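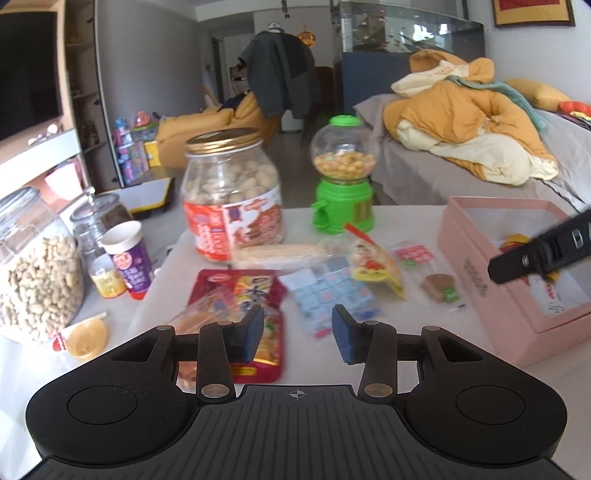 **Neelam Solanki**

## 1. Purpose

The report covers the storage part of the Jimora snack table project. The task was to sort a mixed supply of packaged snacks by type of container and propose a layout that lets a person find and take one item without moving the others. Retno Wibisono handled the shelf tests, which are reported separately.

## 2. Starting condition

The snacks were set out on one table over a white cloth. Soft packets overlapped at the front: a dark red pouch with Chinese print, a light blue checkered packet, and a yellow, white and red bag with a cartoon character on it. A large clear jar with a gold screw lid stood at the back left, with a bright green candy dispenser to its right. One long snack in clear wrapping lay flat behind the packets.

## 3. Classes used

- **Rigid, stands alone.** Jar, dispenser. Contents can be judged through the wall.
- **Soft, printed.** Pouches and bags. Identified by the front panel only.
- **Soft, clear.** Plastic packets, with or without a label.
- **Long.** Any item that does not fit a 16 cm bin lying flat.

Brand and flavor were not used for sorting. Manju Sisodia suggested a class for sweet items, but the labels could not be read by every member of the group, so the idea was dropped.

## 4. Layout

Rigid containers stay in the back row. Soft printed packets are filed upright in a bin, front panel forward, with no more than 2 deep. Clear packets go in a separate bin with the label up. Long items lie across the front edge, where they block nothing.

## 5. Trial

Each layout was given 20 requests, read from a list in mixed order. A request failed if any other packet had to be lifted. The limit for a usable layout was set at 70 percent. The overlapping layout fell below the limit and the filed layout passed. Most failures in the filed layout came from the clear packets, which slid under each other when the bin was partly empty. A divider is to be fitted in February and the clear class run again.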